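Chapter 6
Learning from Small Tasks: The Breakfast Bench

Before you start
You should have read the section on joint limits and the one on recording demonstrations. If you skipped the second one, go back. Most of what follows leans on it.

What this chapter covers
Picking a task. Cutting it into stages. Scoring it so that two people get the same score. Then a result from the Plenden study, and what it does and does not tell us.

6.1 Why toast

Toast is a good lab task. Cheap, quick to reset, and hard in places you don't expect. A slice bends a little. It crumbles. No two are the same shape, so a grasp that was fine on one may be wrong on the next. And the target is a slot, long and narrow, so a small error in angle matters much more than a small error in height.

The Plenden group used a two-finger gripper with flat pads and a short list of objects: toaster, plate, bread. Light changes were left in on purpose. So was clutter. A policy trained on a spotless bench tends to learn the bench, and then teh first stray crumb or moved plate throws it off. Compare your own setup with theirs before you read on. 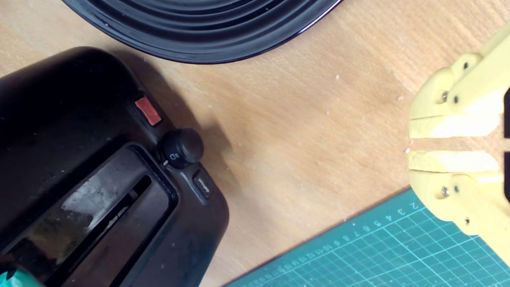
Figure 6.1 Gripper at the work surface, with toaster, plate and cutting mat.

Note how close things are to each other. Glossy black plastic on the toaster, glossy black on the plate - both throw highlights, and both are a nuisance for depth estimates. Matte objects would be easier. They would also teach you less.

6.2 Stages and scoring

Skulent, the labeling tool used in the study, splits each run into stages. Approach, grasp, lift, align, release. A run gets a mark for every stage reached, plus a yes or no at the end. Older papers give only the yes or no. That hides a lot. A policy that drops the slice at the slot and a policy that never finds the slice both score zero, and they need very different fixes.

The data set has 3608 demonstrations. Of the test runs, 113 were held back and scored by 2 raters working apart, who did not see each other's marks until the end. They agreed on grasp nearly every time. Align was the trouble. When is a slice lined up? One rater wanted it level and over the slot, the other wanted the fingers to have stopped moving as well. The written rule had to be changed and the whole batch scored again.

Lesson: write the rule for the hard stage first. Test it on a still, like the one in Figure 6.2, and then on the full clip. A still can show you where the bread is held in relation to the slots. It can't show you if the arm has settled, so a rule that needs motion has to say so.

Look at the grip as well. The pads hold the slice near one end, top and underside, and the rest of it sticks out past the fingers. Fine for reaching over a slot. Less fine for stiffness, as the free end can sag or swing with a fast move.

Figure 6.2 Slice held level above a two-slot toaster.

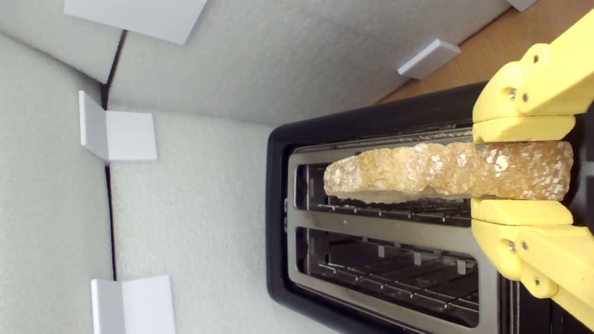 6.3 The Mudaliar split

The usual way to divide runs into training and test sets is at random. Easy, and too kind. Runs recorded one after another share the same light and often the same loaf, so a random split puts near copies on both sides. The Mudaliar split keeps each recording session whole. All of it goes to training or all of it goes to test.

Under this split the align score fell and the grasp score barely moved. We take that to mean grasping had been learned in a general way and aligning had not. Other readings are possible, see the Jultness replication in section 6.5, which used a differnt toaster and found a smaller drop.

Key terms
Stage score. Session split. Rater agreement. Free end.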